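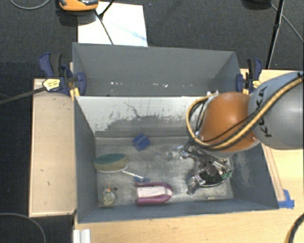 Gray metal bin with small parts inside

Silano Metal Bins

Silano bins are rectangular metal containers for storing fasteners, fittings and other small parts on a bench, a cart or an open shelf. The floor is flat and the corners are closed, so washers and pins do not work their way out at the seams.

Sizes
The range has 3 footprints: small, medium and large. All of them share the same wall height and can stand side by side on one Curier shelf. The small bin is sold in cartons of 16. Medium and large bins are sold singly.

Finish
Gray is the stock color. Other colors are made to order in quantities of 76 or more and cannot be returned. Light scratches from hardware are normal with use and do not affect the bin.

Labels and dividers
A Doherty clip-on label holder fits over the front rim. Dividers are ordered separately and slide in from the top. Please check the footprint before ordering, as dividers for the medium bin do not fit the large one.

Care
Wipe with a damp cloth and mild soap. Dry before stacking. Do not store salt or wet parts in the bins for long periods.

Ordering
Orders placed before noon leave our Bodness warehouse the same day. Shipping is charged by weight. The small bin was out of stock in June and is available again, with 1,604 on hand when this page was updated.

Lids are not available for this range.

Page updated 2018-08-07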